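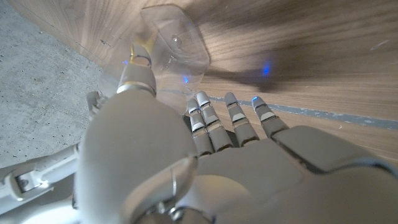
Clear plastic cups are still the item I would leave off any list of chores a machine can do. Short thread on why.

1/ Depth sensing does badly on transparent plastic. The sensor reads the table through the wall of the cup, so the planner gets a hole where the object should be. Wood grain makes it worse, with all that texture showing through.

2/ An upright cup is the easy case. On its side it rolls, and a thumb that arrives early pushes it out of reach. People fix this mid-motion without thinking. Most controllers stop and replan.

3/ Force is the other half. Thin cups buckle well below the grip you need for a mug. Seon-mi Wang's group at Cidach ran 3000 grasps on mixed tableware in February. Mugs and bowls were fine. Cups were most of the failures.

4/ More fingers help less than you would expect. A 2-finger gripper with soft pads did as well as a five-finger hand on upright cups. The hand only pulled ahead on tipped ones — it can cage the cup before closing.

5/ Shop floor is a different story. Fixed lighting, known parts, a fixture to hold them. Skundberg has had machine tending running 8 hours a shift and I have no complaints.

6/ Lorna Purves asked me for a date on table clearing at home. I don't have one. Bowls and mugs first, cutlery after that, clear cups last. Wet ones I haven't tested.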